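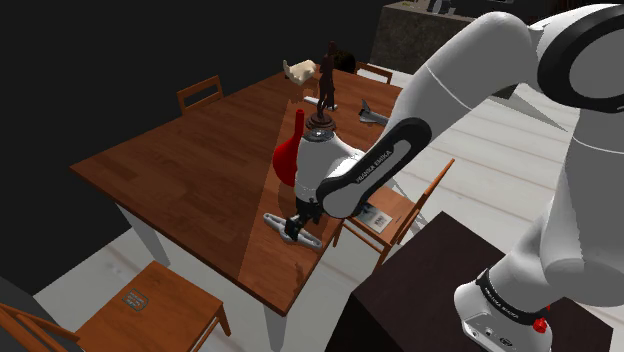 What the simulator changed on the returns bench

We sort returned household goods at Markari: tools, vases, toys, whatever comes back. Since December every new pick is tried in simulation before it goes near the real arm. The current test set is a wrench-like metal tool at the near edge of a table, with a red vase beside it and a toy jet and a statuette farther in. The tool is the target. The vase is the thing to miss.

Each layout gets 300 simulated attempts. A pick is released to the floor when 80 in a row finish without contact on a neighboring object. The last layout took 311 because I restarted the count after a bad friction value.

The arm itself has changed less than the jobs. Intan Hutapea sorted by hand for years and now writes the grasp notes - where to hold a thing, which end is heavy, what it tends to roll into. Her notes cut my setup time to 40 minutes per layout. Her pay grade still says sorter, and I have raised that twice.

Sohail Mohmand works nights and gets the exceptions bin. It used to be mixed work. Now it is only the hard items, all shift, and he finds it more tiring. We are trying a rotation between the bin and the note writing, starting with his crew.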